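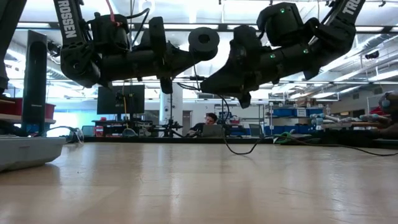
Shared workshops should hang their robot arms from above

Members of the Hoddale workshop have been asked whether the pair of black arms should stay suspended over the long wooden table or be moved to pedestals at floor level. It is the view of this column that they should stay where they are, and that other shared workshops planning a similar build should consider the same arrangement.

The case rests chiefly on space. A bench in a shared building must serve many trades in a week. Arms fixed to the tabletop take its best part permanently. Arms held overhead leave the wood free for whoever has booked it next, and the surface can be wiped down in one pass.

There are fair objections. Overhead mounting calls for a stiffer support, and the Tostwood group reports spending 35 hours on its frame before a single joint was powered. Cabling is harder to keep tidy. At Hoddale a black cable still drops from one arm to the table and trails away across it, and this ought to be clipped up along the support before the evening sessions resume in August.

Cost is the weaker objection. The Sandhu bracket plans, which are free to members, bring the fixings to £200 for two arms. A pair of decent pedestals would cost more and occupy the floor as well.

We would ask for one rule in return. No member should reach beneath a powered arm, and the 15-minute induction should say so in its first line.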